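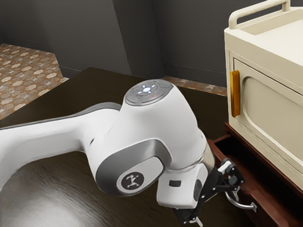 Members of the Rurkville Assembly have voted to overturn the Governor's veto of the Tenancy Deposits Bill, which will now become law without further signature. The measure passed by the required majority with two votes to spare, after a sitting that ended shortly before midnight.

The Bill limits the deposit a landlord may ask for to the equivalent of two months' rent and obliges agents to return it promptly when a tenancy ends. In refusing his assent in January, the Governor argued that the limit would discourage owners from letting older properties, and asked the Assembly to delay the measure until a fuller assessment had been made.

Shafiq Barua, who represents Femgate and introduced the Bill, told the chamber that the matter had been examined at length. A petition in its favour, opened in Plestivance last autumn, had gathered 2,355 signatures by the time of the debate.
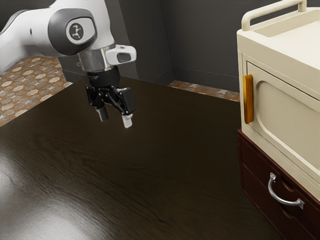 Robotic arm and gripper above a wooden tabletop.

Hacer Karaca, speaking for those who wished the veto to stand, accepted that tenants needed better protection but questioned the cost of enforcement. Her proposal to exempt landlords with a single property was defeated earlier in the evening – a result that had been expected after several members withdrew their support.

The new rules will apply to tenancies signed after the Act comes into force. Existing agreements are not affected unless they are renewed. Agents who fail to return a deposit on time will face a fixed penalty of 100 crowns for each week of delay.

Guidance for tenants and landlords is being prepared by the Housing Office and will be sent to all subscribers to this newsletter when it is published.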